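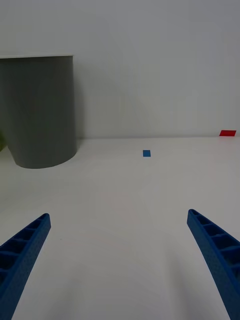 White floor

A white floor is any interior floor whose finished surface is white or near enough to white that its owner describes it as such. The term covers painted boards, poured resin, sheet vinyl, tile, laminate, bleached or limed timber and a number of loose panels laid down for a particular job and left there for years. White floors are found in galleries, studios, laboratories, shops, display cases, small flats belonging to people without dogs, and small flats belonging to people with dogs who were not asked.

The white floor is usually discussed together with the white wall, with which it shares a paint chart and very little else. A wall is looked at. A floor is looked at and also walked on, and most of the literature on the subject concerns the second part.

Terminology

In the British paint trade a "white" floor may be sold as chalk, bone, milk, salt, linen, or one of several greys. Brilliant white, the commonest shade for ceilings, contains optical brighteners in many formulations and tends to look faintly blue under daylight. Off-whites have a little yellow, red or black in them and are chosen by people who have previously lived with brilliant white.

The line where floor meets wall is called the junction, the seam or, among fitters, the edge. Where the two surfaces are joined by a curve the arrangement is a cove, and where the curve is large enough to make the join vanish in photographs it is an infinity cove or cyclorama. A floor meeting a wall at a plain right angle has no special name, although several firms have tried to sell one.

History

Pale floors are much older than floor paint. Scrubbed softwood boards turn a silvery off-white after enough years of sand, water and lye, and scrubbing was for centuries the normal treatment in kitchens and dairies across northern Europe. Pale stone did the same work in better houses. In neither case was whiteness much of a decision; it was what remained after the cleaning.

The painted white floor as a matter of taste belongs largely to the twentieth century, when it arrived with large windows, flat roofs and the belief that a room should resemble a clinic. Durable floor enamels made it possible to have such a floor, and later polyurethane and epoxy coatings made it possible to keep one. Scandinavian interiors are generally credited with making it domestic. The reasoning given is that winter daylight in those latitudes is scarce and needs all the help it can get, a point which has not prevented the fashion from spreading to Spain.

The Silasholm floors

The warehouse at Silasholm is often cited in older trade writing as an early all-white commercial interior, with 3,304 square feet of boarding painted in a single shade. Accounts differ on why. The most repeated has it that the tenant, a dealer in buttons and trimmings, wished to be able to find dropped stock. The painter's surviving daybook records only the area, the quantity of paint, and the remark "again" written against three later entries.

The Trillthorpe hall

A better documented case is the upper hall at Trillthorpe, where the floor was painted white in June for an exhibition of glassware and was meant to be returned to brown varnish the following month. It was still white when Lindsay Hollis wrote her pamphlet Pale Floors and How to Bear Them, in which it occupies the longest chapter. Hollis had charge of cleaning the hall and kept notes on what was found on it. Her principal finding was that the floor was no dirtier than the brown one had been, and that this had come as a blow to everybody who used it.

Materials

Painted timber is the cheapest method. Boards are sanded, knotted, primed and given two or more coats of floor paint, with a day between coats that is seldom allowed in full. Resin from unsealed knots works its way through white paint as a yellow-brown stain, sometimes a year after the job has been paid for.

Poured resin gives a continuous surface without joints. It is hard-wearing and expensive, and it reproduces any unevenness in the slab beneath with great fidelity. Older epoxies yellow in sunlight, leaving a paler patch wherever a rug has been. Polyurethane resins with a light-stable topcoat hold their colour better.

Sheet vinyl is used where water is expected. White vinyl marks from rubber-backed mats, through a migration of compounds in the rubber which stains the vinyl from above and cannot be washed out. The usual remedy is to buy a larger mat.

Tile is the longest lasting. The tile stays white. The grout is a separate matter and is treated as such in most guarantees.

Loose sheet, including coated board and plastic panel, is used for temporary floors, tabletop sets and the bases of display cases. It is light and easily wiped, and it scratches. Dromach, a maker of display board, supplied a matt white panel for many years under the name Dromach Plain. It came with a printed warning against dragging things across it. The warning was laid out on the face of the panel in ink that required some dragging to remove.

Light and appearance

A white floor reflects a large share of the light that falls on it, which raises the general brightness of a room and softens shadows under furniture. It also lights faces from below. Estate agents favour the first effect and portrait painters dislike the second.

Few white surfaces look white all over. Where light falls off, the same paint reads as grey, and the change is often strong enough that visitors assume two different colours have been used. A floor and wall painted from one tin will usually appear as two shades, since each meets the light at a different angle, and the seam between them shows as a line even when it has been filled and painted over with care. Shadows cast on a pale wall by objects well outside the observer's view are a familiar nuisance. They tend to be broad and vague, and have been responsible for a good deal of unnecessary repainting.

Nearby colour is picked up readily. A red chair will throw a pink patch beside its legs. The Zürcher method of furnishing, briefly popular with shopfitters, made use of this by placing strongly coloured objects on a white floor well apart from one another, so that each had its own stain of colour and could be taken in singly. Remo Brunner, who wrote the standard account of it, recommended no more than two objects to a bay. His own shop is said to have had rather more, and a stepladder.

Depth is hard to judge over an unmarked white floor. With no boards, joints or pattern to go by, the eye relies on shadow and on the relative size of whatever is standing about, and small items can seem nearer or farther off than they are. Stage designers exploit this. Waiters do not.

Cleaning

The general advice is to sweep first, then damp mop with clean water and a small amount of neutral detergent, and to change the water sooner than seems reasonable. Dirty mop water is redistributed over a white floor as an even grey film, which is invisible until a piece of furniture is moved.

Scuffs from dark soles come off most plastics and paints with a soft eraser or a melamine sponge. Melamine is a fine abrasive and leaves a dull spot on gloss finishes, so that the scuff is replaced by a permanent record of its having been removed. Hollis advised doing the entire floor or leaving it alone, and admitted to a preference.

Hair, thread and crumbs show up at once on white, while pale dust hardly shows at all. Dark floors behave the other way about. Fine mid-grey speckled floors conceal nearly everything and are for this reason specified in schools.

Repainting is commonly needed first in doorways, then in front of sinks, then along whatever diagonal people take across the room in spite of the furniture. Most makers ask for 24 hours before light foot traffic and considerably longer before anything heavy is put back. Trillthorpe's upper hall was once repainted on a Saturday morning and danced on the same evening, and the pattern of the second reel could be followed until the next coat.

Criticism

Objections to the white floor fall into two groups. The first is practical and has been covered. The second holds that an all-white room is cold, resembles the inside of a refrigerator, and makes its occupants feel that they have been put down somewhere for inspection. Defenders reply that the room is calm. Both parties, in Hollis's experience, took their shoes off at the door.

A further complaint concerns glare. In rooms facing south, gloss white floors can be uncomfortable to look at around midday, and a matt or eggshell finish is generally preferred, at some cost in ease of wiping.

See also

Cove (moulding)
Floor paint
Limewash
Skirting board
Doormat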